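The Plultlow Desk Spike, after 31 days of mostly civil use
March 23, 2021

I have reached the age where I own opinions about receipt storage, and the Plultlow is the current object of them.
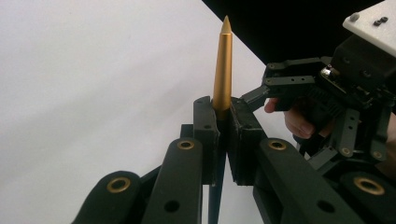
It came from Flultirard, a small outfit that sells desk goods to people who already have desks full of goods. You get the spike itself, a weighted base, a cork tip cover and a folded card of instructions that could have been one word long. The listing called the color "harvest." It is gold. It is a gold point on a stem, and it looks like the top of a fence around a very small embassy.

Assembly first. The pointed part screws down onto the stem, and the stem screws into the base. Flultirard says finger tight is enough. Mine worked its way loose twice in the first week, both times while I was pulling paper off in a hurry, so I gave it another quarter turn and it has behaved since. If you have weak hands or a short temper, wrap a rubber band around the shaft before you twist. The finish is smooth enough that bare fingers slide on it.

The finish, by the way, is the best thing about it. It's a flat, quiet gold with very little shine, and it doesn't collect fingerprints the way my old chrome one did. There is a faint line where the straight part turns into the cone. I noticed it on the first day, was annoyed by it on the second, and had to go looking for it again to write this.

Now, the point. It is sharp. It went through a folded pharmacy receipt, which any household will recognize as a serious test of engineering, and then through an envelope I had not meant to file. The maker claims room for 200 slips. I got to 178 before the stack began to lean like a tired hat, and I would call that the honest capacity unless all your receipts are the skinny kind from parking meters. Thick invoices bring the number down fast.

The cork cover is a nice thought. It fell off the desk on the fourth day and now lives somewhere with the pen caps. I replaced it with a wine cork, which fits better and has a vineyard on it.

I had a Sirner spike before this one for years. The Sirner is cheaper, uglier and comes in one piece, so nothing can unscrew. Its base was too light, though, and every third receipt lifted the whole thing into the air with the paper. The Plultlow stays put. I also tried the Baidoo clip tray for a few weeks, and it is a perfectly good product for people who sort things.

Complaints: the base has no felt underneath and left a ring on my blotter. Replacement points aren't sold separately. The box was large enough for a pair of boots.

Would I buy it again? Yes, at the sale price, and with my own cork - they say the silver version is due in April, if gold feels like a lot for the electric bill.

Four stars. Keep it back from the edge of the desk, and look before you reach for the stapler.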